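Prodolari Countertop Dehydrator, Model 2380

Sold by Fluveo Kitchen Supply
Item number: 2889
Availability: in stock, ships on Thursday

The Prodolari 2380 is a dryer for fruit, herbs and thin slices of meat. It is made for small kitchens and for people who sell dried food at the market. The air comes from the back wall, so the trays dry evenly and you do not need to turn them in the middle of the night.

The door is glass and it opens to the left. There are 4 steel racks in the box, and also 2 fine mesh sheets for small things like thyme or chili. The racks slide out fully. Please wash them by hand the first time, with warm water and a little soap. 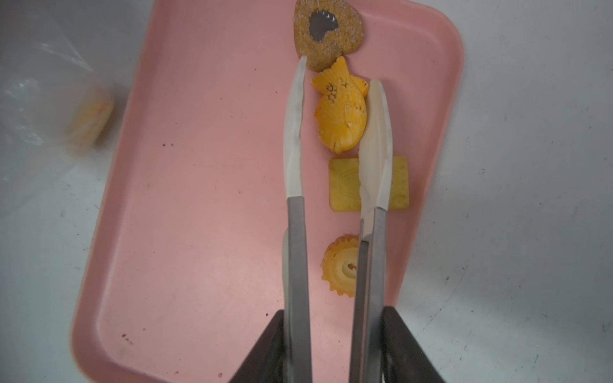
Snacks on a pink tray, with a heart-shaped sugar cookie.

Mango and pineapple need more time than apple. We advise to cut all pieces to the same thickness, otherwise the thin ones become hard while the thick ones are still soft inside. Let the fruit cool completely before you close it in a jar.

The timer has a memory. If the electricity goes off for a short moment, the machine continues with the same program.

In the box: dryer, racks, mesh sheets, power cord, printed guide in English and Thai.

Not included: silicone sheets for fruit leather. These are sold separately under the name Meesuk.

Customer note from Chanida Limsakul: "I use it for bananas almost every day since January. The fan is not silent, but I can talk on the phone next to it. The door handle was a little loose and I had to tighten one screw."

Spare racks and door seals can be ordered from the Hivport parts desk. Please write the model number in your message.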